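5 de diciembre de 2018

La fundición tipográfica Istance presentó en julio su familia Hukwood, una romana de texto concebida para la composición de libros y documentos administrativos. Con motivo de la publicación de la segunda versión, Rattana Wiriya, directora de diseño de la casa, respondió a las preguntas de este boletín.

El proyecto comenzó con un encargo de la editorial Pattinasarany, que necesitaba una letra legible en cuerpos pequeños. «Nos pidieron que funcionara a 7 puntos en papel poroso —recuerda Wiriya—, y esa condición determinó casi todo lo demás: la altura de la x, la apertura de la *e*, el grosor de los remates». Las primeras pruebas se imprimieron en el taller de Jirorbridge.

La familia consta de 19 estilos. Preguntada por la conveniencia de un catálogo tan amplio, la directora lo justifica por el uso previsto. «Un informe anual exige versalitas, cifras elzevirianas y cifras tabulares. Quien compone tablas no puede recurrir a otra letra a mitad de página».

## El espaciado

Buena parte de la conversación se centró en el ajuste entre pares. La primera versión incluía 232 pares de *kerning*; la segunda añade otros 300, en su mayoría combinaciones con vocales acentuadas y signos de apertura. «La secuencia de la interrogación inicial con la *J* nos la señaló un corrector, y tenía razón», admite.

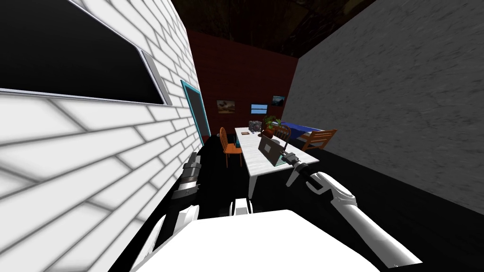
*Mesa larga con ordenador portátil. Imagen generada por ordenador.*

En cuanto a las licencias, Istance mantiene la modalidad de escritorio y la de web por separado. Wiriya confirma que los titulares de la primera versión recibirán la actualización sin coste, aunque advierte de que el nuevo espaciado puede alterar los saltos de línea en documentos ya maquetados.

La fundición estudia ahora una cursiva para titulares. «No hay fecha —precisa—. Faltan por dibujar las mayúsculas de adorno».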